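Pre-dispatch inspection: printed cotton drawstring bags
Customer: Goodwin
Supplier: Grillia
Order quantity: 1000, one-colour logo, one side
Sample checked: 103 bags, pulled from all cartons

1. Artwork matches signed proof
Pass. Checked against the August proof, version two.

2. Print position
Pass with comment. Logo sits centrally on most bags. On 17 of the sample it is slightly low but still inside the agreed print area. Grillia told to reset the platen before the next run.

3. Print colour
Pass. Compared with the swatch by the window and again under the bench lamp. A shade lighter on the natural cotton than on the white, as noted on the quote.

4. Rub test
Pass. Dry cloth, then damp cloth. No colour lifted.

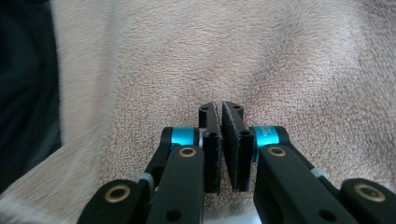 5. Seams and drawstrings
Fail on first check, pass on second. Loose threads at the base of four bags, and one cord not knotted. All five taken out and replaced from overs. Cords pulled hard three times each after that.

6. Needle and sharps check
Pass. Detector log seen and signed by the supplier. Please ask for a copy with the paperwork next time, we had to chase it.

7. Labels
Pass. Care label and "keep away from small children" wording present on every bag checked.

8. Packing
Comment only. Outer cartons hold 172 bags each, with the last one part filled. They are heavy to lift. Drinura has asked for smaller cartons on its own order, so the same should be offered to Goodwin.

9. Carton marks
Open. Two cartons still carry the old Fundier delivery label. Remove before collection.

Result: release once item 9 is closed.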